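Search this site Search Enter keywords Go

Flurska Street Trees and Shade: where we're at, June report

Hi Liliana,

You asked for something you could read over a coffee instead of another spreadsheet, so I've put the spreadsheet in the attachments and I'm just going to tell you how it's going. Short version: the growing side is well ahead, the talking-to-people side is about where we said it would be, and the water side is behind and I'd like to move a bit of money to fix it.

The nursery first, as it's my favourite bit. We got the shade house up behind the Lutedier hall and it has stood through two proper windstorms now, which is more than I can say for the old one (you'll remember the photo of it folded over the fence). The seedlings went in as tube stock and most of them have come along beautifully. The crepe myrtles have been the stars. The ironbarks sulked for weeks, then took off as soon as we moved them out of the corner where the tap drips. I should have moved them a month earlier and I've written that on the wall in texta so I don't do it again next year.

We lost a tray of lilly pillies to psyllids. I'd hoped to get by without spraying anything and for the most part we have, but that tray was too far gone and I pulled it. The replacement stock came from Ferraro at the same price as before, and they threw in a bag of potting mix because the delivery was late. It's all in the receipts.

On planting, the agreement said 50 trees in the ground by the end of the second stage and we've got 40 in. The missing ones aren't lost or dead, they're sitting in pots looking very healthy. They're the ones meant for the top end of Setent Avenue, and I don't want to dig there until we hear back from the gas people about where the line runs. I've chased it. I've chased it again! The minute I have the plan in my hand we can have the holes dug in a weekend.

Now the neighbours. I went in thinking the hard part would be getting people to say yes to a tree out the front, and mostly they say yes before I've finished the sentence. What they want to argue about is which tree. Everybody has had a bad one. Somebody's mum had a liquidambar that got into the sewer, somebody else is still cleaning jacaranda flowers off a car they sold years ago. So I've stopped turning up with a list and started turning up with a branch of the actual thing, leaves and all, and a printed photo of a grown one. It takes longer on the doorstep but the forms come back signed, and I've only had one person change their mind after signing.

The information nights went fine. The first was packed and a bit shouty about parking. The second was quieter and far more useful, and we got a good question about who prunes what once the trees are past head height. I didn't have a decent answer on the night. I've since written it down on one page (also attached) and it's going in every letterbox before the next planting. Could you have a look at the wording about power lines? I want to be clear without frightening anyone off.

The school group is going really well too. They grew the groundcovers from cuttings and they've labelled every single pot, some with the species and some with what I can only assume are the names of pets. I've left the labels in. If you come out to visit you'll meet Biscuit and Sir Digby, both of them native violets.

Okay, water. This is where we're behind. The plan was for households to look after their own tree for the first summer, with a weekly run from us as a backup. In practice people go away, or the hose doesn't reach, or they've moved house, and the backup run has turned into the main run. It takes two of us most of a morning and my back has opinions about it. I'd like to buy 5 of the bigger drip barrels, the kind on a stand, and share them between clusters of trees. There's enough left in the printing line to cover it as the flyers came in cheaper than I'd budgeted. I'd need your okay in writing before I order, and sooner would be better than later, with the dry months creeping up on us.

A few smaller things. The mulch is free as long as we pick it up ourselves. The trailer needs a new jockey wheel, which I'll wear out of petty cash. The soil tests came back a bit more alkaline than I'd like along the southern verges, so I've swapped a couple of species there and updated the planting map. And the insurance renewal is done and filed.

Next stage, assuming the gas plan shows up: finish Setent Avenue, do the letterbox drop, get the barrels in, and start doorknocking the streets on the far side of the oval. I'd also love to run a pruning afternoon once the first lot have put on some growth, if you think there'd be room for it in next year's application.
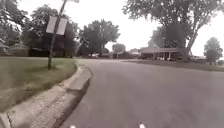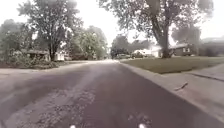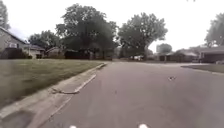
Residential streets, all three.

Tullio Orlandini
Project Coordinator, Flurska Street Trees and Shade

Attachments are the budget sheet, receipts, the updated planting map and the one-page pruning guide. If the map won't open, let me know and I'll drop a paper copy at your office, as I'm past there most mornings before 9 anyway. I'll send the next report once the second stage is properly finished, and I'll ring you about the barrels before then.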